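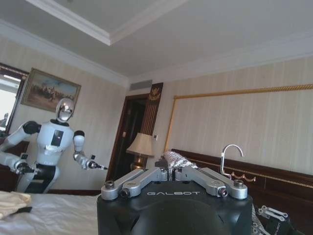
The letter from the county said the house in Totwood had to be cleared by the end of July, and my sister could not get away from work, so I went alone. The bus left me at the Guthrie road and I walked the last 2 miles with my bag on my shoulder. The key was under the brick. Our mother had kept everything. In the front hall I found her coats, her seed catalogs, and a box of Christmas things with the lid off, and on top lay something fluffy and silver-white that could have been tinsel or the head of a feather duster. I held it up to the window and still could not tell. I put it in the pile to keep.

I worked until dark. The kitchen took the longest. There were jars of buttons and jars of screws, and a coffee can with 900 dollars in it, rolled up in a Livell Savings envelope. I counted the money twice and put it back in the can. Then I took it out again and put it in my shoe.

My sister called at nine.

"Is it bad?" she said.

"It's full."

"Did you find the ring?"

I said I hadn't looked. She said to try the sewing table. I told her I would do it in the morning, and she said all right, and neither of us hung up for a while. I could hear her dishwasher running.

I slept on the couch under three of the coats. Some time in the night the furnace came on, though I had not touched it, and the whole house smelled of dust and pennies. I lay there and thought about the envelope. My sister had paid for the nursing home. I had paid for the flowers.

In the morning I went through the sewing table. The ring was in the left drawer, inside a thimble. I called her back before I made coffee.

"I found it," I said. "There's some money, too."

"How much?"

I took off my shoe and counted it again, out loud, so she could hear.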